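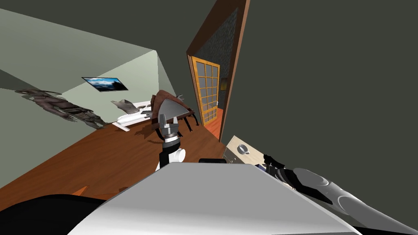 Niall Urquhart wrote back after the spring update that he would rather have six episodes that hold together than eight that don't, and asked for a plain account of where the scripts stand. We have taken him at his word, and the season is now planned as six.

Progress report: Fadinar, season one
Prepared for Zeltico by the series office, Skirham
Last updated: 15 June 2019

Scripts. Episodes one to four are locked. Episode five is in its second draft and still has a problem in the middle, where the crew's mutiny gets settled too fast. Episode six exists as an outline and 30 pages. The two dropped episodes were the prison moon story and the flashback to the captain's trial. Parts of the trial have gone into episode three as dialogue. The prison moon is gone for now.

Casting. All the regular parts are filled except the navigator. We read for the part twice and made one offer, which was declined over dates. A third round of readings is booked in Lamont. If that fails, Eetu Miettinen has suggested merging the navigator with the medic - it would save a salary, but it would mean reopening two locked scripts, so we are holding it back.

Effects. The shot list for the season is 321 shots, down from the eight-episode plan. The docking sequence in episode one is the most expensive item and has been approved as storyboarded. Exterior shots of the freighter will be reused across episodes where the story allows.

Costumes. Crew jackets are done. The guild uniforms came back with the wrong collars and have been returned to the maker at no charge.

Money. Spending is within the approved budget through the end of the last period. The savings from the shorter season have been moved to effects, with 1000 dollars kept back for extra readings in Lamont.

Decisions we need from Zeltico:
- approval of the six-episode order in writing
- a yes or no on the merged part, should the third readings fail
- release of the second payment

Filming is still set to start in October. The next report will go out when episode five is locked.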